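Ronstead Hardwax Oil – Interior Wood Finish

Product range: Surface treatments
Supplied by: Dervishi Trade Finishes
Available in: 700 ml tin, 5 litre can

Ronstead Hardwax Oil is a penetrating finish for interior timber that is handled, leaned on and wiped down every day. It is suited to worktops, desks, tables, shelving and stair treads in homes, schools, libraries and offices. The oil enters the upper layer of the wood and the wax remains at the surface, leaving a low sheen that can be repaired in patches without stripping the whole piece.

The finish is offered in Clear, Pale, Ash Grey and Dark Oak. All four shades may be mixed with one another. Colour varies with species, age and sanding, and Dervishi Trade Finishes recommends that a sample be prepared on an offcut of the same timber before work begins. Claims relating to colour cannot be accepted once a finish has been applied to a complete surface.

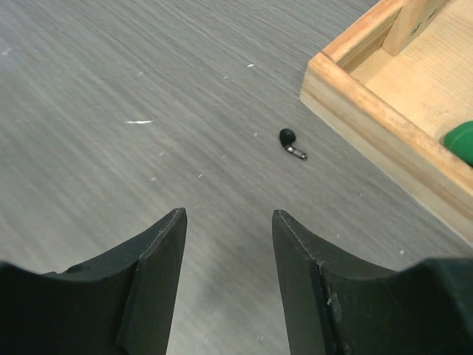 Photo: Prondunent Studio. Grey wooden tabletop with fine, wavy grain.

Preparation

Surfaces must be clean, dry and free from grease, old varnish and silicone polish. Sand in the direction of the grain, finishing with 120 or 150 grit. Finer paper closes the surface and reduces the amount of oil the timber can take up. Remove all dust with a vacuum cleaner and a lint-free cloth. Oak and other timbers rich in tannin should not be rubbed down with steel wool at any stage, as small fragments may leave dark marks.

Application

Stir the contents thoroughly – shaking introduces air and should be avoided. Apply a thin coat with a short-haired brush or a white pad, working along the grain and keeping a wet edge. Remove any surplus after fifteen minutes. Allow to dry overnight in a well-ventilated room before applying the second coat. End grain may require a third.

Furniture may be put to light use after two days. Full hardness is reached after two weeks, and during this period the surface should not be covered with cloths, mats or plastic sheeting.

Care and renewal

Clean with a damp cloth and Ronstead Wood Soap. Bleach, scouring creams and microfibre pads will dull the finish. Worn areas can be lightly sanded and given a single thin coat, feathered outwards into the sound finish. In public buildings an annual inspection is advised, with particular attention to table edges and the areas in front of seats.

Safety

Cloths soaked in oil may ignite without a flame. Lay them flat outdoors to dry, or place them in water in a closed metal container before disposal. Keep out of the reach of children.

Ordering

Trade customers may order through the Irkorov depot, which holds all shades in both sizes. Orders above £1,000 are delivered free of charge to mainland addresses. Collection is available on weekdays and on Saturday mornings by arrangement. Contract quantities above 3,000 litres are made to order and are not returnable.

Related products: Ronstead Wood Soap; Ronstead Maintenance Oil; Ronstead White Pads (pack of 5)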